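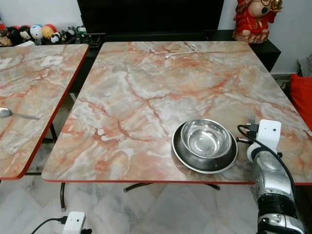
The arm beside the two steel bowls, one set inside the other.

How to Watch a Robot Demo Without Being Sold To

I have sat through enough open days to distrust applause. Before the one at Pillilard, Hedvika Paulík and I wrote down what we wanted to see. Use our list if you like.

1. Get there early and stand where you can see the table as well as the arm.

2. Ask if a person is driving it. "Assisted" can mean almost anything.

3. Pick one dull job, like getting the small bowl out of the big one, and ask for it 5 times in a row. Write down every miss, including the ones the host talks over.

4. Move something. Turn the bowls a little, or put them near another corner. A shiny bowl on a busy marble pattern is a fair test of any camera.

5. Ask what the success figure covers. If you hear 83 percent, find out how many tries, and who reset the table between them.

6. Time the whole job, resets too. I allow roughly 40 minutes.

Don't sign up for anything on the day. Send your questions by email and wait for the answers.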